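Widis 2 and the MIDI buffer: what is new for home studios

Many readers have asked us how to record from a Gikano keyboard without hearing the notes late. In the new Widis 2 there is now a separate buffer setting for each MIDI input, so you do not need to change the setting of the whole project anymore. Open Preferences, choose Inputs, and click the name of your keyboard. The default value is 200 samples. We have tried 150 with the Macaraeg audio interface and the sound was clean, also with 9 tracks playing together.

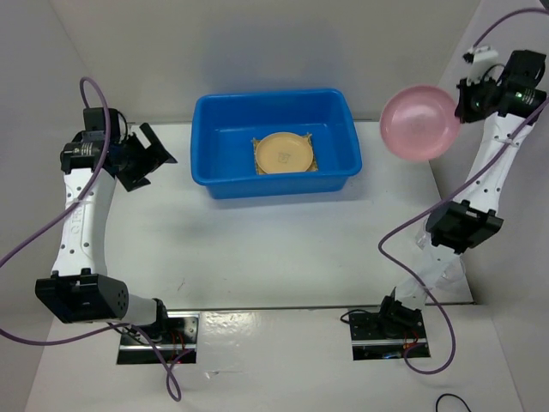 A tan plate in the blue bin, a pink one in the gripper.

Please be careful with old projects. When you open a song from the first version, Widis puts all the inputs back to the default, and the channel numbers of the drum tracks may be moved by one. Save a copy before you open it. If you use the Cemell sampler as a plug-in, load it after you set the buffer, otherwise it keeps the old value until the next start.
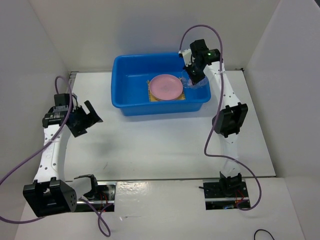 Pink plate on a yellow mat, with a clear container to the right.

The update is free for all who have the first version. The manual in English will be ready in March. Until then, the short help inside the program explains the new page quite well.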